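Dravano to open enlarged repair and parts centre in July

Dravano, the regional supplier of household water fittings, has confirmed that its enlarged repair and parts centre at Holub will open to trade and private customers in July. The site replaces the company's present counter on the harbour road, which will close the same month.

The new centre brings spare parts, repairs and customer advice together under one roof. It will stock 354 part lines at opening, up from 200 at the harbour road, and will accept returns of worn valves and cartridges from the Nolo range for reconditioning.

"Our customers have asked for years to be able to mend a fitting without replacing the whole unit," said Janka Ďurica, managing director of Dravano. "Holub gives us the space to offer that properly, and to keep parts for older models on the shelf."

Household customers may bring items in without an appointment. Trade accounts will transfer automatically – no new forms are required – and existing credit terms remain unchanged.

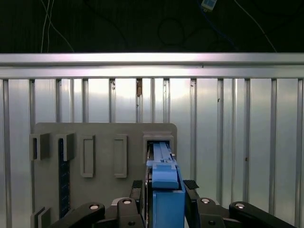

Opening hours and access

The counter will be open from 7.30 am for trade collections and from 9 am for all other visitors. Parking is available at the rear of the building, and the number 321 bus stops at the main gate.

Orders placed before the move will be honoured at either address until the harbour road counter closes. Customers of Skornodum, whose service contracts passed to Dravano last year, should quote their original contract number when booking a repair.

A printed parts catalogue will be available free of charge at the counter.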